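What Happened When We Put Captions on Everything: Running a Student Photo Blog for One Term

Final report, Digital Publishing Practicum
Submitted 23 October 2020

1. Background

Our group inherited Drarau, the department's picture blog, from the students who ran it before us. They left a login, a folder called "FINAL use this one," and a folder called "FINAL use this one 2." The blog had plenty of posts and very few readers. Most posts were a single large picture with a title like "Morning" and nothing else.

The assignment was to change one thing about an existing site and measure what came of it. Other groups redesigned logos. We picked captions and alt text, mainly because none of us could draw.

Our question was simple enough: if every picture on Drarau had a short caption and a proper text alternative, would people stay on the page longer, and would more of them arrive through search?

2. Method

The archive held 500 pictures when we started in April. We wrote captions for all of them. It sounds like a modest job until you have captioned your ninth sunset and are trying to find a new way to say that the sky is orange.

Each caption had to meet three rules. It had to be under 16 words. It had to name the main thing in the picture. It could not contain the words "vibes," "stunning" or "just." The last rule was added in the second week, after an argument.

We moved the site from its old theme, Rolland, to a newer one called Stuna. Rolland hid captions until the reader hovered over the picture, so anyone on a phone never saw them at all. Stuna prints them under the picture in small gray type. This means we changed two things, and the assignment said one. We raised this with our instructor, who told us to write it down as a limitation. It is written down in section 4.

Traffic was logged with Nukent, the free statistics plugin the blog already had. Nukent counts visits, time on page and where the visitor came from. It also counts us, which we found out later than we would have liked.

Pictures were resized before upload so that pages would load on the dorm wifi. We kept the originals on a shared drive, and on a second shared drive when the first one filled up with somebody's band recordings.

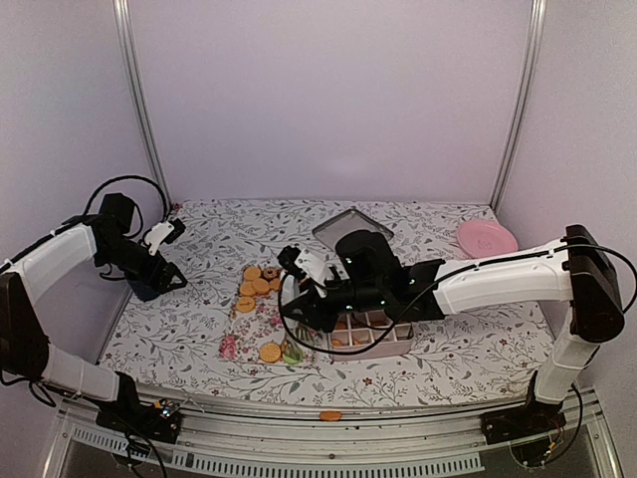
Figure 1. Two robot arms over a flowered tablecloth.

3. Results

Time on page went up. Before the captions, the middle visitor stayed for 16 seconds. After, the figure was 30 seconds. Some of that is simply the time it takes to read a caption, and we accept that, but people were at least reading them.

Search was slower. For several weeks nothing happened, and then old posts began to turn up for plain, dull phrases. Our best performer was a picture of a bike rack, captioned "Bike rack outside the library." Nothing we considered good writing did nearly as well. One of us had spent most of an evening on a caption about frost, and it brought in 3 visits, at least one of which was its author.

Comments did not change much. We received several corrections to the names of plants, all polite, and one long message selling roof repair.

4. Limitations

The theme and the captions changed together, so we can't say which one did the work. We suspect the theme deserves more credit than we would like to give it.

Our own visits were in the numbers until we learned how to exclude them. We went back and removed what we could. The early figures should still be read with some suspicion.

We also have no comparison site. We asked another group if we could use theirs, but they had deleted it by accident.

5. What we would do differently

Write the caption when the picture goes up. Going back through years of other people's uploads and guessing what they were looking at was the worst part of the project — a few captions are little more than educated guesses, and we marked those with an asterisk in the spreadsheet.

We would also agree on a style for capital letters at the start. We agreed on one near the end, and somebody had to go back and fix them all.

The spreadsheet, the caption rules and the Nukent exports are in the course folder. The file is called "FINAL use this one 3."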